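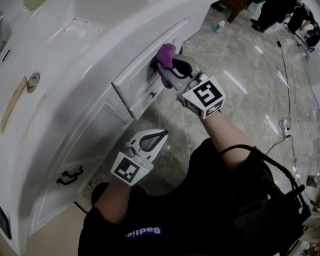
ok so, a gripper safety story, because I've been grumpy about it since lunch and you're all going to hear it

I do handheld gripper work, mostly cleaning jobs. One in each hand, wipe the vanity, wipe the drawers, next bathroom. After a few hours you forget you have fingers of your own

so back in March I'm on drawer fronts, cloth in the right gripper, and the jaws just won't let go. Trigger's all the way out, nothing. Cloth stays clamped like it's been glued in there

and what did I do? I reached over and yanked it with my bare hand. Yep. Jaws let go, then snapped shut again on the tip of my thumb!! Black nail for 19 days (I counted, it was gross and I was weirdly proud of it)

Liam Scanlon took the thing apart that evening and found lint packed in behind the return spring. Purely mechanical, no software to blame, which kind of ruined my angry email to Vuvidix

I sent a nicer one. They wrote back that 8 other people had reported sticky jaws on the same batch. EIGHT. Would've loved to hear that while I still had a pretty thumb

what we do at Fleltthorpe now: blow out the jaws every 23 wipes, and if one sticks you put the whole gripper down flat before you touch the cloth. No pulling! Liam keeps a wooden clothespin in his pocket for poking at stuck ones, he swears it's from 1963 and belonged to his grandma

new springs are supposed to be on the way. Anybody else running this batch, go check yours tonight, and tell me if microfiber is worse than cotton, we can't agree on it over here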